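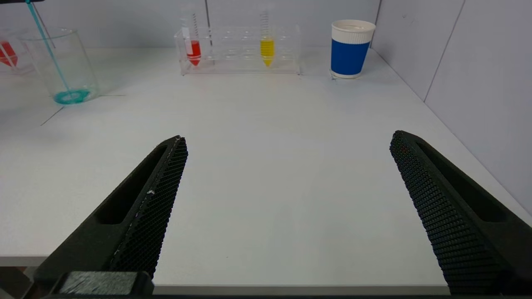 Figure 1. Gripper open at the work table, rack and beaker behind.

Home | Manuals | Tube Cell | Faults and Recovery | Contact
Search this manual Go

7. Tube slip and spill fault (code 530)

This section explains what to do when the gripper loses its hold on a tube, or when the controller believes that it did. At the Hultholm site we had this fault two times in January, and the second time a tube without cap was tipped over the table. The steps below are written after that event and replace the short note in the older Renimach guide.

7.1 What the fault means

Code 530 appears when the fingers close further than the tube diameter allows. The arm stops where it is. It does not open the fingers, and it does not go home by itself.

CAUTION: Do not press Resume before you have looked at the tube. Resume continues the last movement, also when the tube is hanging crooked in the pads.

7.2 Make the cell safe

1. Press the stop button on the Demissie controller and wait until the lamp is steady.
2. Put on gloves and eye protection.
3. Look at the tube from the side. If it stands straight between the pads, go to 7.3. If it is tilted, hold it with one hand below the rim before anything else is done.
4. Move the beaker, the cup and other open vessels out of the path of the arm.
5. If there is liquid on the table, wipe it now. A wet table under the rack makes the rack slide.

Note: The fingers can keep their force for up to 30 seconds after the stop. Do not pull the tube out against them.

7.3 Release the tube

1. Set the controller to Manual, speed 2.
2. Support the tube by hand and choose Open – Slow. Keep your fingertips on the upper part of the tube, away from the pads.
3. Put the tube in the rack. Close it with its cap if it has one.
4. Open the gripper fully, so that both pads can be reached.

7.4 Clean and check the pads

Most of our slips came from dirty pads. A dried film of dye is enough, and it is difficult to see on a dark surface.

1. Wipe each pad with a damp cloth, then with a dry one. Do not use solvent, it makes the pad hard.
2. Press the pad with your thumb. It must come back at once.
3. Check that no corner of the pad is lifting from the finger. If it is, change both pads together (Collard pad set, item 21).

7.5 Test grip

Do the first test with colored water, never with a sample.

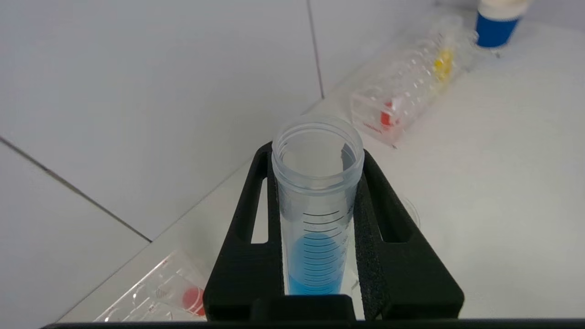
Figure 2. Open tube with blue liquid, held upright between the two fingers.

1. Place the tube by hand between the pads and choose Close – Slow.
2. Check that the tube is vertical and that both pads touch it. The graduation marks should be readable from the front.
3. Lift the tube a small distance and wait 30 seconds. Compare the rim with the fingertips before and after. If the tube has moved down, repeat 7.4.
4. Clear the fault and write it in the cell log, with the time of day and which tube was used.

CAUTION: Keep caps and empty packages away from the place where the tube is set down. A tube that lands on the edge of a package will push up in the pads and can give code 530 again.

If the fault comes back after new pads, leave the cell stopped and contact Renimach service.

Was this page helpful? Yes 21 No 2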